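Jisel 国际刑事法研究中心招聘研究助理（上级责任与不作为责任方向）

研究中心现招聘研究助理一名，参加“Naylor 读本”的编写工作。读本收录国内法院和国际性法庭关于不作为共犯、监督过失以及军事命令抗辩的裁判文书，配有中文提要和注释，供法学院高年级学生和从事刑事辩护的律师使用。项目负责人为 Joanne Inskip。

岗位为全职，合同期两年，试用期3个月，工作地点在 Drondwood 楼二层。每周四须到岗参加编写例会，其余时间可与负责人商定，每周最多两天在家办公。

一、工作内容

1. 检索、核对裁判文书，制作中文提要。每份提要不超过两页，须写明案件事实、争点、裁判理由和少数意见。
2. 校对已有译稿。目前待校译稿共70份，多数译自英文和法文，少数译自德文。译名以中心的术语表为准，术语表有遗漏的，记入例会讨论。
3. 维护 Vunus 文献库的条目，包括案号、审级、引用关系和关键词。
4. 整理纸质卷宗，按编号归档，借出和归还均须登记。
5. 协助准备读本出版前的引注核查。
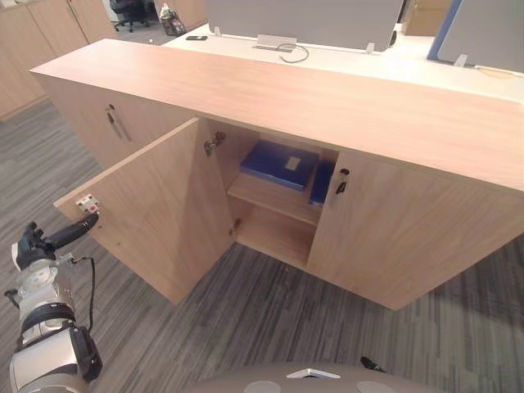 二层资料室的木柜

二、应聘条件

1. 刑法学、国际法学或相近专业硕士及以上学历，应届毕业生可以申请，须在入职前取得学位。
2. 能够熟练阅读英文裁判文书。能读法文或德文者优先，请在简历中如实写明程度，面试时会有一段短文阅读。
3. 了解共同犯罪与不作为犯的基本理论，对“明知”“应知”两种主观要件的区分有自己的理解。不要求发表过论文。
4. 中文写作准确、简练，能按统一体例工作，能接受他人反复修改自己的稿件。
5. 有法院、检察院或律师事务所实习经历者，同等条件下优先。

部分卷宗涉及证人陈述，内容包含对暴力行为的详细描述。请申请人事先考虑自己是否适合长期阅读此类材料。入职后如需调整分工，可以随时向负责人提出。

三、待遇

工资按中心研究助理岗位标准执行，依法缴纳社会保险和住房公积金。每年带薪年假20天，法定节假日另计。读本出版时，研究助理在编写人员名单中署名；独立撰写的注释，在该条末尾注明作者。中心可报销一次学术会议的交通和住宿费用，须提前一个月申请。

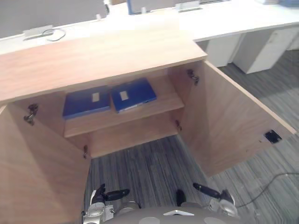

柜内的蓝色文件夹

四、申请材料

请将以下材料合并为一个 PDF 文件：

中文简历，不超过两页；
学位证书或在读证明；
一份写作样本，可以是论文章节、课程论文或案例评析，五千字以内，合作作品请注明本人完成的部分；
一篇案例提要，案件自选，须涉及上级对下级行为的刑事责任，一千字以内；
一位推荐人的姓名和联系方式，中心只在面试之后联系推荐人。

文件名格式为“姓名＋岗位编号”，本岗位编号为3344。材料通过中心网站的招聘页面提交，不接受纸质材料。

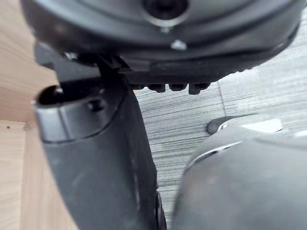

五、选拔程序

申请截止时间为6月最后一个工作日17时。初选由两名编写成员分别阅读材料，主要看案例提要和写作样本，初选结果以邮件通知，未入选者也会收到答复。

进入面试的申请人须完成一次书面测试，时长两小时，内容为阅读一份英文判决节选并写出中文提要，可以使用词典，不得使用机器翻译。测试结束后当天面试，外地申请人可以申请线上参加。往返交通费凭票报销。

录用人选确定后，中心将与其商定入职日期。因完成学业需要推迟入职的，请在面试时说明，最多可推迟两个月。

六、其他

本岗位不含攻读学位的安排，在职攻读博士学位须另行申请，并经负责人同意。申请材料仅用于本次招聘，选拔结束后六个月内删除。

对岗位内容有疑问，可在招聘页面留言，注明岗位编号，由 Joanne Inskip 统一答复。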